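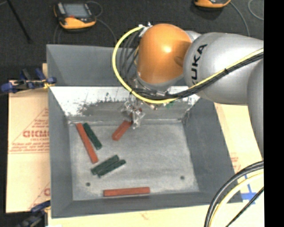

**January, notebook entry, Standards Desk, Plondau regional service**

Entry opened 9:40 a.m. by M. Dumitrescu. Continues the review of the Narkwood water segment.

The segment was withdrawn from the evening schedule at the request of the duty editor, Lejla Živković. The guest, Abelardo Sánchez, stated on tape that the town supply at Narkwood had been unsafe for 16 months and that the utility had concealed this. The utility was not given an opportunity to respond before the promotional clip was released.

Work completed this morning:

- Full transcript checked against the recording. Two errors corrected, both at minute 59 of the raw interview. Neither changes the meaning.
- The "16 months" claim traced to a newsletter distributed in Fanarside. The newsletter gives no source. A written request has been sent to its publisher.
- The reference to "up to 1,000 households" does not appear in the interview. It was added in the script for the introduction. B. Obradović confirms that he took it from an earlier draft and did not verify it.

The promotional clip remained on the station page for 40 minutes after the withdrawal. The Moges scheduling system marked the item as held, but the page is updated by hand and the web desk was not on the message. V. Delić has been asked to supply the message log. It should be attached to this entry when received.

Position as of 11:15 a.m.: the segment is not cleared. Ms. Živković favors a recorded statement from the utility, placed directly after the interview. Mr. Obradović considers that the interview should be cut to the portion concerning billing, where documents exist. The undersigned supports the second course, provided that Mr. Sánchez is informed of the cut before broadcast and the full transcript is retained.

A correction for the clip has been drafted and reads as follows:

> A promotional clip for this program included a figure for affected households that had not been confirmed. The clip has been removed.

Wording sent to the legal office. "Had not been confirmed" may need to become "could not be confirmed" if the newsletter does not reply.

Outstanding: message log (Delić); utility contact, second attempt (Živković); revised introduction without the household figure (Obradović).

3:20 p.m. Utility press office returned the call. Statement promised in writing, no time given. Hold remains in place.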